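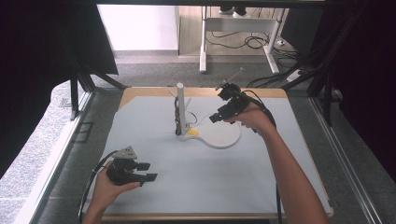 *A gripper in each hand, and the white post in the middle of the table.*

# A day at the Belenon book fair

I read fantasy and paranormal romance mostly in English, which is my third language, and for a long time I only knew the book world through a screen. So when Belenon announced its spring fair for readers of these genres, I bought the train ticket before I asked for the day off. It was in May, and the fair ran for one day only, from nine in the morning to six in the evening.

The hall is beside the old grain port, 7 minutes on foot from the station. I arrived at half past eight and there was already a line to the corner. Entry cost less than a paperback. At the door they gave each visitor a cloth bag, a floor plan and a pencil. The floor plan was printed with the stalls in order of the alphabet and not in order of where they stood, and I spent the first hour walking in circles.

There were 61 stalls. The biggest belonged to Hodutden, the publisher of the long dragon series that many of you ask me about. I must say I was disappointed. They brought the first book in four different covers and almost nothing else, and the fifth volume, the new one, was sold out before ten o'clock. A young man at the stall was very polite and wrote my email on a list. I have not received anything yet.

Kordestani was the opposite. It is a small press that does translations, with one table, two chairs and a tin of biscuits. I had never held their books before and they are beautifully made — sewn, with a ribbon, and a map at the front that you can really read. I bought a novel about a salt merchant's daughter who is promised to a river spirit. I started it on the train home and I am now on page 140. The romance is slow, perhaps too slow for some of you, but the spirit has a proper character and bad manners, and I like him very much. Full review when I finish.

After lunch (a cheese roll, dry, do not buy it) I went upstairs for the talks. The first one was about why so many fantasy romances now come as pairs, one book from her side and one from his. The speaker thought readers enjoy it. I raised my hand and said that I enjoy it once, but the second time I skip the chapters where I already know who opened the gate. Some people laughed, so I suppose I am not the only one.

The second talk was on translating invented words, and for me this was the best part of the day. How do you carry over the name of a creature when the name is a pun? The translator showed us five tries at one single word, each crossed out, and then the one she kept. I filled three pages of my notebook. I would have liked it to be twice as long.

The second-hand corner is run by the Jirura reading club, and they had 1000 books on the tables in the morning. By four o'clock you could see the tablecloths. I found two old paperbacks with embossed covers, one of them a vampire story I lost when I moved house. Same edition, same terrible wig on the hero. I was so happy that I forgot to ask for the discount.

On the way out they had written the number of visitors on a blackboard: 2334. It felt like more in the corridor by the toilets.

Some notes if you are thinking of going next year:

- Go to the Hodutden stall first if you want the new releases.
- Bring cash. The small presses had one card reader between them and it was slow.
- The talks are free, but you need a coloured ticket from the desk upstairs.
- The cloakroom closes half an hour before the fair does.

My rating for the fair: 4 of 5 stars. I came home with six books and a sore shoulder. The next post will be the salt merchant's daughter, and after that the vampire with the wig.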